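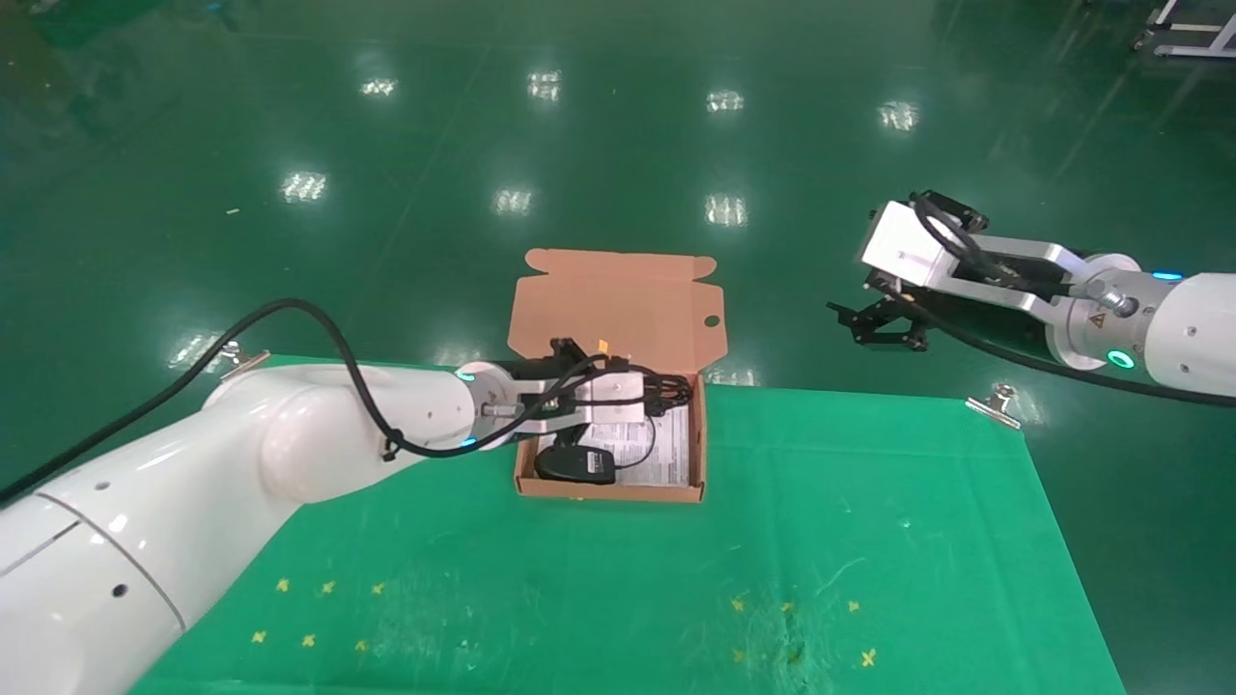 The two-arm cell, with the left gripper reaching into the open carton.

Home News Visits Members Contact
Search this site Enter keywords Go

Visit report: Altater student automation open day
31 March 2022

Four of our members attended the open day at the Altater training centre, where second-year mechatronics students present their group projects before final assessment. Six projects were on show. Most of our time went to the two-arm unpacking cell, and this report is mainly concerned with it.

The project brief was set by Koen Verstraete, who teaches the automation stream. Students are given two collaborative arms and a set of mailer cartons of the kind used for small electronics. The cell must take the contents out of an open carton and place each item at a nominated position. Opening the carton was dropped from the brief in September, after the first group spent most of a term on the tuck flap and had no time left for programming. Cartons are now presented with the lid already up.

Layout

The working area is a green cloth clipped down at the corners and marked with yellow tape crosses. There are twelve crosses in two clusters of six, one cluster on the left and the other on the right. Each is laid out as two rows of three. The students number them from the carton side outward and use them both as placing targets and as a quick check on calibration. If an arm sent to a cross misses the centre by more than 2 mm, the run is stopped and the base frame is taught again.

Both arms carry parallel grippers with black fingers. Cabling is run externally along the arms and tied at intervals. Bart Michiels asked whether the loops near the wrist had caused trouble. Nele Stevens, the student leading the programming group, replied that they had snagged a carton lid on two occasions, and that the wrist rotation is now limited in software. A cable sleeve has been ordered through Olszewski but had not arrived.

Method

The left arm does the picking. It approaches from above, lowers the open fingers into the carton and closes on force feedback. The right arm stays clear during the pick and is brought in for transfers to the far crosses, or to steady the carton wall when it shifts. The two programs run separately and exchange four handshake signals. An earlier version used one master program and was abandoned because faults were hard to trace.

Rigid items give little difficulty. Folded paper is the hard case. An instruction sheet lying flat on the carton floor offers no edge to a parallel gripper, and the fingers either skid over it or crease it. The group's current approach is to press one finger near the fold, drag the sheet against the wall until it buckles, and then close on the raised part. We saw this attempted several times with mixed results.

Results to date

The logbook was open for inspection. It records 1,434 attempted picks this year, of which 487 involved paper. The mean cycle is 18 seconds per item. Ms Stevens was clear that the success rates for rigid items and paper should be reported separately, as a combined figure would flatter the cell. We agreed. The separate rates will be in the final report.

Lighting was raised in discussion. The dark green floor is glossy and shows strong reflections from the overhead fittings, which upset the vision software when the background is included. The students mask everything beyond the cloth. Willy Verschueren suggested polarising film on the lens, and Mr Verstraete undertook to try it.

Other projects

The Vutum conveyor sorter was running but had a faulty photo-eye. The Camix label inspection rig was sound work and well documented. The remaining three were at the drawing stage.

Parking is at the rear of the centre off the service road. Members wishing to attend next year's open day should give their names to Mirjam Mertens, as places are capped and safety footwear must be arranged beforehand.

Related items
Visit report: Olszewski cable assembly shop
Notes on gripper finger wear
Student project prize: conditions of entry
Members' evening: programming by handshake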